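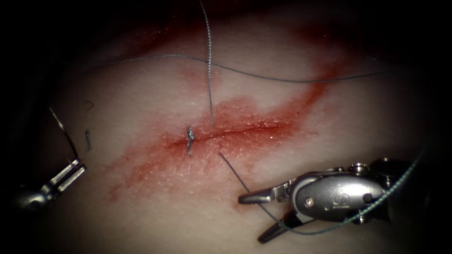 Chapter 7
Wound Healing

Learning goals

After reading this chapter you should be able to name the stages of wound healing in order, tell primary healing from secondary healing, and list the common causes of delay.

7.1 What happens after the skin is broken

Skin has two main layers. The outer layer, the epidermis, is thin and has no blood vessels of its own. The layer under it, the dermis, holds the vessels, nerves, sweat glands and most of the collagen that gives skin its strength. A scrape that stays in the epidermis does not bleed and leaves no scar. A cut that reaches the dermis does bleed, and the body repairs it with new tissue that never quite matches the old.

Repair begins within seconds. Vessels at the site tighten, platelets stick to the exposed collagen, and a plug forms. Proteins in the blood then build a mesh of fibrin over the plug. The clot stops the loss of blood and also gives the cells that arrive later something to crawl across.

Inflammation comes next. Vessels near the wound widen and leak fluid, and the area turns red, warm and swollen. On darker skin the redness can be hard to see, so warmth and swelling are better guides. White cells called neutrophils come first and kill bacteria. Macrophages follow and clear away dead cells. Students often take these signs for infection, but for the first few days some of each is normal.

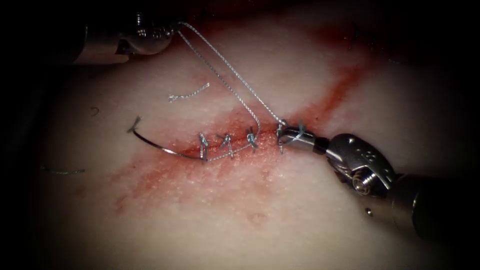

7.2 Primary and secondary healing

When the edges of a clean wound are brought together and held there, the gap is small and new epidermis can cross it in 2 days or less. Healing of this kind is called primary. Stitches, staples, strips and skin glue all do the same job of holding the edges still.

A wound left open heals from the bottom up, by secondary healing. It fills with granulation tissue, a bumpy red material rich in tiny vessels, and its edges slowly pull inward. Pressure sores and many burns heal this way. The process takes longer and the scar is wider.

In both cases the last stage, remodeling, goes on for months. Collagen laid down in a hurry is broken down and replaced by thicker, better ordered fibers. In this book we use 70 percent of original strength as a working figure for a well-healed scar at 90 days.

Case for discussion

Karim Awwad, a roofer from Stalthorpe, cut his forearm on metal flashing in December. The wound was closed the same afternoon. He smokes and has diabetes. Keep his case in mind as you read Section 7.3, which deals with blood supply, blood sugar and the other things that slow repair.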